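27 de abril de 2019. Cuaderno del taller, pruebas de acabado

¡Por fin huele a goma laca en el taller! Llevaba desde septiembre queriendo ponerme en serio con el pulido a muñequilla y hoy he tenido la mañana entera, con la estufa puesta y la radio bajita. Apunto todo antes de que se me olvide.

Preparación: 100 g de escamas rubias de Lekwood en alcohol, tapado toda la noche. Se han disuelto casi del todo, quedaba un poso blando en el fondo (cera, supongo). Lo he colado por una media vieja y ha salido un ámbar clarísimo, precioso. La otra bolsa, la de Dijkstra, es más oscura y la guardo para el nogal.
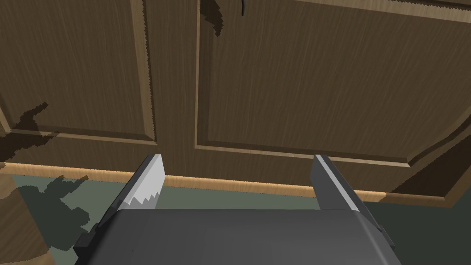
La muñequilla: por dentro lana, por fuera algodón lavado muchas veces. La primera la hice demasiado gorda y dejaba charcos en los cantos. La segunda, del tamaño de una nuez grande, va de maravilla. Nele Mertens me insistió en que la cargara por dentro y la apretase contra un papel antes de tocar la madera, y qué diferencia, de verdad. Con eso y una gota de aceite se desliza sola.

Tabla de prueba A (haya, lijada a 240): ocho manos, primero en línea recta, luego círculos, luego ochos. Brillo bonito ya en la quinta. Hay una marca cerca de una esquina donde me paré a contestar al teléfono. No pararse NUNCA con la muñequilla apoyada.

Tabla de prueba B (nogal, poro abierto): piedra pómez en polvo, poquísima, entre las manos dos y tres. Se me fue la mano y quedó un velo grisáceo en la veta. Lo he rebajado con alcohol y mejora, pero quiero verlo con luz de día antes de darlo por bueno. 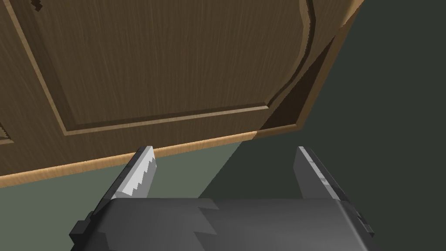 Tiempos: entre manos he dejado unos 16 minutos y me parece justo. Con la humedad de hoy, al final de la mañana arrastraba un poco. Probar con más espera y menos carga.

Ideas sueltas:
- El encargo de Julcombe lleva cantos redondeados, hacer antes una prueba en un recorte.
- Pedir otro bote de alcohol a Kendby, queda un dedo.
- Guardar las muñequillas en un tarro con tapa, cada una con su etiqueta.

El lunes miro cómo ha asentado la A. Si no ha mermado mucho el poro, paso directamente a las manos finas, con la laca aclarada a la mitad. ¡Qué ganas!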